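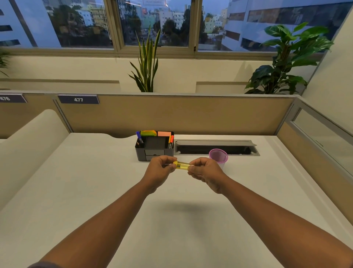 Desk 477, with the little yellow tube in hand and the organizer at the back.

I finally got into the spirit of our May desk tidy, and I have opinions! My rule is simple: if I reach for it before lunch, it gets to stay on top. Everything else goes in a drawer, back to the supply shelf, or home in my bag.

The markers survived (of course they did - I color-code everything for the Gittins project), and so did the sticky notes. I was ruthless with paper, though. There were 64 old Caltis printouts in my bottom drawer, most of them the same two pages, and I'd been carrying them from desk to desk ever since we moved over from the Molau building. Out they went.

What I can never settle is where the small stuff should live, the caps and tubes and stubby pencils that roll off to the back of the desk the minute I need to write something down.

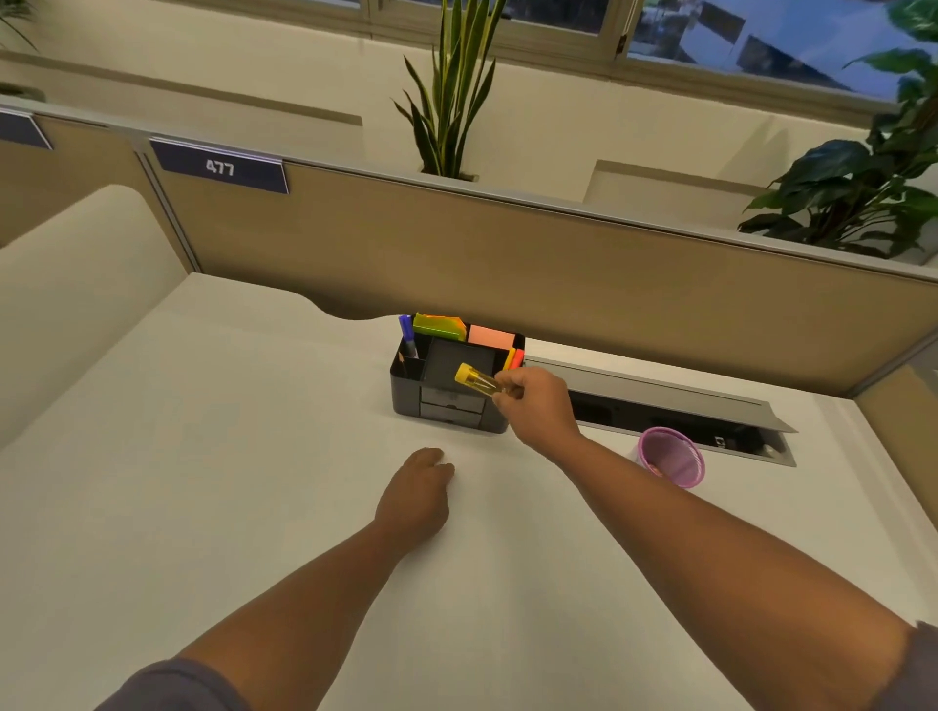 Nesma El Ouafi told me I'm going at it backward and ought to start with the drawers, so the small things have somewhere to go before the top gets cleared. She also keeps one pen out, just one, and puts it back in the same slot every evening. I tried it for a week and lasted until the Dristside call, when I had three going at once.

Still, she's right about the drawers. I emptied mine onto a chair, threw out the dried-up pens, and put the paper clips in the top one and the spare sticky notes underneath. It took me twenty minutes, and I've stopped borrowing clips from the next row (sorry, everybody). 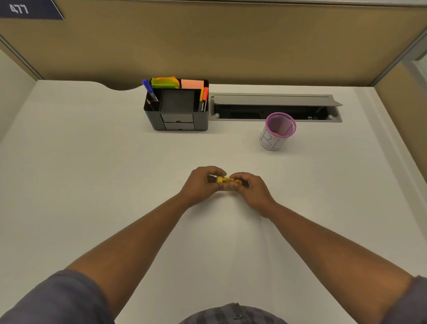

Markers on the right, pencil on the left, sticky notes behind.

If you've got pens or notepads you don't need, the swap box is by the copier until the end of the month. Please test the markers first - a quick scribble on scrap paper is fine.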